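La pinza izquierda que no soltaba

Llevaba desde el lunes con un fallo que me ha costado media semana, así que lo dejo escrito por si le sirve a alguien.

La tarea es de las sencillas: coger un vaso de papel y ponerlo en su soporte de alambre. Las pinzas de mano son las Pindumton, con el software de registro de Kistness. De 73 repeticiones tuve que descartar 15, todas por lo mismo. La pinza izquierda tardaba en abrir después de soltar el gatillo y, al retirar la mano, el vaso se venía detrás. En cinco de ellas arrastró también el soporte.

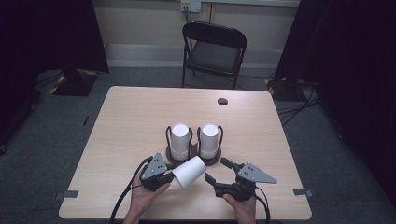

Dos vasos en sus soportes y el tercero en la pinza izquierda.

Primero culpé al programa. Reinstalé, cambié de puerto, repetí la calibración de apertura y nada. En el registro la orden de abrir salía a tiempo, pero la posición de los dedos llegaba tarde, unos 57 milisegundos después de lo normal. Intercambié los cables entre las dos pinzas y el retraso siguió en la izquierda. Quedaba la mecánica.

Al desmontarla vi que un tornillo de la guía se había aflojado y rozaba con la corredera. Lo apreté con fijador y limpié la guía. De paso encontré el cable pelado junto al conector, en el punto donde dobla, y eso me preocupó más que los vasos. He pedido uno a Buden y hasta que llegue esa pinza se queda desenchufada.

Desde ahora compruebo los tornillos y paso el dedo por los cables, sin corriente, antes de cada sesión. Las repeticiones malas las he guardado en una carpeta aparte - quiero ver en cuál empezó el roce.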